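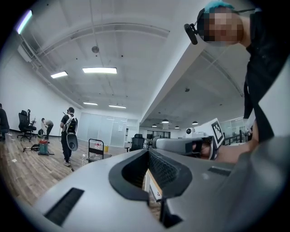
When Adaeze Obi started to plan the equipment for the new data collection floor at Wurmont, she wrote no numbers for the first two weeks. She wrote down who would stand where.

"Everybody wants to begin with the price of the gripper," she says. "I understand it. It is the thing you can hold in your hand. But the gripper was never the part of the budget which surprised me."

Obi is responsible for purchasing at the company, which has its office in Undport and collects demonstrations of everyday hand work for training robots. I met her there together with Kai Görtz, who runs the floor and who has to live with what she buys. They do not always agree, and they were friendly enough to disagree in front of me.

The first offer came in November from Lindemann, a supplier of hand-held grippers. It was $1,691 for one complete set, with the case and the charger. A second supplier, Clumo, asked $1,672.

"Nineteen dollars," says Görtz. "We had two meetings for nineteen dollars."

Obi laughs, but she defends the meetings. The two offers did not contain the same things. With Clumo, the finger pads were counted as a wear part and you had to order them in packs, $143 each. With Lindemann, the first replacement was included, and after that the price was open. "Open is a word I don't like in an offer," she says. "I asked them three times to close it."

They closed it, and Wurmont bought from Lindemann. The pads were a good lesson anyway. Görtz had asked for a spare set for every working pair of grippers, and Obi had planned one spare set for the whole room. In the end they met in the middle, and he still thinks that the middle was too low.

"If a pad goes at ten in the morning, the person does not stand there for a minute. He goes for a coffee, he talks to somebody, and it is eleven. This is what I pay for, the hour. The pad is cheap."
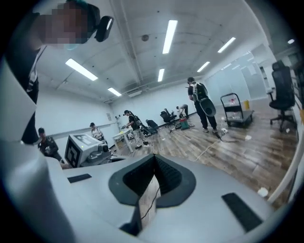
The collection floor during a working session.

I ask what they would put higher in the budget if they could do it again. Görtz answers at once: the things people wear. He means the backpacks and what is fixed on the head. A person who carries equipment for half a day will tell you very exactly where the strap is wrong, he says, and for this you need different sizes and not only one good model.

Obi would put more into the room itself. For furniture she had reserved $570, and this was gone before the first chairs were delivered. "I thought, we need some tables and something with wheels. Then you see that people want to sit between two recordings, and they need a place to put down what they are holding. I had planned for the machines and I had forgotten the pauses."

There was also the question of renting. Obi made the calculation twice and both times it spoke for buying, as long as the floor is used on most days of the week. For a shorter project she would rent, even if it looks expensive by the month. She advises smaller teams to ask the supplier what happens when a device comes back with scratches – on this point, she found, the contracts are very different from each other.

Görtz has a more practical wish. He would like that purchasing people spend one full day on the floor before they sign anything. Obi did it, he admits, and she stayed until the evening.

"I wore the backpack also," she says. "After that I changed two lines in the table."

Which two lines, she does not want to tell me, as the talks with the supplier about the next order are still going on. The order should be placed before summer. Görtz has already sent her his list, and the spare pads are at the top of it.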